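Tablet on the kitchen table: stand, tray or flat?
Forum > Home & Household > Desks, Tables and Small Spaces

marigold_k
We're down to one table in our place and it's a white one, which I love and regret about equally. It does breakfast, homework, bills and my evening drawing. The tablet lives on it full time. Right now it lies flat on the bare top and slides every time I lean on it, and my daughter has already sent it over the side once (landed on the rug, thank goodness). Do I get a stand, some kind of tray, or just a mat? I don't want to drill anything.

tobyferns
Stand, no question. I have the Skustow one and my neck quit complaining in March. Flat is for cutting boards.

Noelia Moya
A stand is great if all you do is watch things. She said drawing! I tried drawing on a stand for over 3 weeks and the whole thing bounced with every line. I went back to flat and I'm staying there.

tobyferns
Then your stand was too light. Mine doesn't bounce.

Noelia Moya
Or you don't press as hard as I do, Toby.

pellworth
What size is the table? Ours is 102 cm long and a stand ate the whole middle of it. Two plates and a stand and that was dinner, elbows in. We put ours in a drawer at mealtimes now and it's fine.

marigold_k
A bit bigger than that, but not by much. And a drawer would be lovely, if this table had one.

Noelia Moya
OK, so let me make the case for a flat holder. It's a low plastic surround the panel drops into, with clips on the edges. Light gray on a white table pretty much disappears, which was my big worry, because I hate clutter on a white top. I looked at the Kirnance one too, but it only came in black and looked like a picture frame somebody had knocked over.

The clips are what matter. You want them at the top and the bottom both, and raised a little so the thing can't ride up when you push on it.
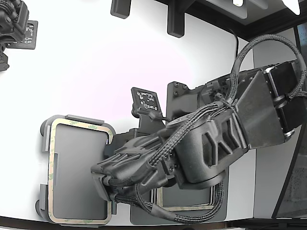 A clip along the left side is nice too, though I'd want it narrow so it doesn't get under your hand. Mine is on the right and I'm right-handed, so I bump it constantly — learn from me and check before you order. For the table itself, I put a thin rubber mat under the holder and it hasn't moved since. Wipe the top down first or the mat picks up crumbs.

tobyferns
Crumbs under a mat on a white table. You're really selling it.

Noelia Moya
I lift it on Saturday and wipe. It takes a minute!

pellworth
Careful with rubber on white, though. Marín mats left a yellow square on my sister's table and it never came out. I'd go with felt.

Noelia Moya
Felt slides. But okay, fair point about the yellow, I'm going to go look under mine.

marigold_k
I think I'm leaning flat, with the clips top and bottom. Has anyone had the Kirkia holder? It says the clips come off for cleaning and I can't tell if that means they come off when you don't want them to.

pellworth
Had one. They're stiff at first and then they're okay. Keep the little ones away from them.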